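Dololitz Returns and Packing Room: progress report to Keltia
13 March 2018

This report covers work carried out since January under the Keltia grant. The first 300 mixed items have been passed through the room at the Tang site.

Soft goods remain the slowest category. Sheets and other large textiles need to be straightened before they can be folded, and 15 items were set aside for a second attempt.
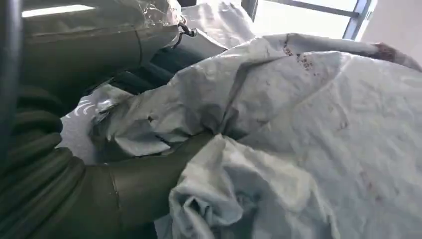 Figure 1. Creased white sheet at the handling stage.

The layout was revised in January. Casell supplied two additional benches, and small items in clear wrapping are now kept close to the working position.
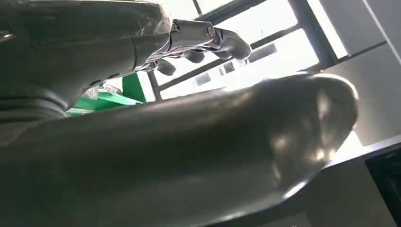
Figure 2. Working position near the window.

Mailer bags are placed on the black pad beneath the column, with green crates kept beside it. Glossy packaging continues to need care in placing, as folds may obscure the print. 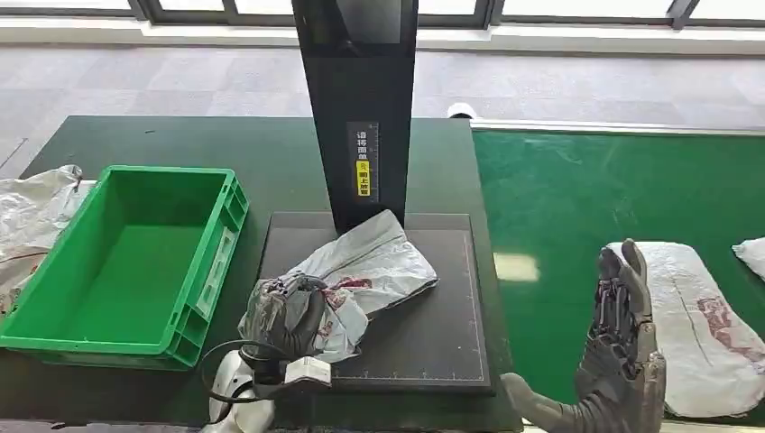
Figure 3. White and grey mailer bag on the pad, with crate and conveyor belt alongside.

Funds for the next four months are requested on the existing terms. A revised schedule for textiles will be submitted separately.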